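Publications > Reports > Mobile manipulation > Section 4

Overview Methods Maintenance Results Downloads Search

4. Set-up and upkeep of the table-service cell

4.1 Mechanical arrangement

The Sastel unit consists of one arm carried on a mobile base, with a two-sided black gripper at the wrist and a separate equipment platform for the controller interface and cabling. All trials reported in this paper were run on the same unit. The arm was not exchanged at any point, though the gripper was removed twice for inspection and refitted with the original screws.

Cable routing gave more trouble than any other part of the installation. In the first layout, the gripper cable was led along the outside of the forearm and held only at the elbow. With the wrist turned to its lower limit, the cable pulled tight and the controller logged a drop in supply voltage. A strap was therefore added near the middle of the forearm link, leaving a free loop long enough for the full range of wrist rotation. The strap is checked by hand before each session. It should not slide when pushed with one finger, and the loop should not touch the tabletop in any of the grasp poses listed in Table 2.

4.2 Gripper alignment

Light cups are grasped at the rim. The approach is made from above at a slant, with the wrist housing close to vertical (Figure 3). This pose is sensitive to small errors in the tool centre point. An offset of 3 mm at the fingertips was enough to tip an empty cup, whereas jars and foil trays tolerated considerably more.

The tool centre point was set with the routine supplied by Cliltar and then corrected by hand. The corrected values are stored with the gripper settings and must be entered again if the fingers are changed. Villanueva (internal note, October 10, 2023) found that the stored values had been overwritten with the factory ones after a controller update, and a check of the stored file has been part of the start-up list from then on.

4.3 Routine maintenance

Maintenance follows a fixed interval of 40 operating hours. At each interval the fingers are wiped, the finger joints are moved through their full stroke with the power off, and the screw covers on the arm are pressed to confirm that they are seated. Any play in the finger joints is noted in the log. The joints are greased only when play or noise is recorded, as excess grease was carried on to the cups in early work.

The gripper drive belt was replaced once, after 445 hours. The old belt had worn on one side over nearly a third of its length. Arumugam traced the wear to a pulley mounted slightly out of line, and the pulley was shimmed before the new belt was fitted. The repair took less than a morning, most of it spent on removing the wrist cover without disturbing the encoder cable. The Amport spare kit contains the belt but not the shim, which was cut from stock.

4.4 Re-alignment after moving the base

Moving the base invalidates the table calibration. The procedure after each move is as follows. The base is parked and its wheels are locked. The arm is brought to its rest pose and then lowered to touch the tabletop at several points, at reduced speed. A plane is fitted to these points and the residual is inspected. If the residual exceeds the limit in Table 2, the table feet are adjusted and the touches are repeated. On carpet the base settles slightly after parking, so a wait of 300 s was introduced before the first touch. Without the wait, the fitted height drifted during the session and rim grasps on cups began to fail first.

Contact: Rosalinda Villanueva | Copyright, the authors | Back to top

Figure 3. Gripper at the rim of a small cup, with a jar and a foil tray on the same table.

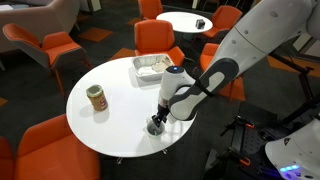
Does the table have to be calibrated again after a belt change?

Only if the base was moved during the work. If it stayed parked, checking the tool centre point is enough.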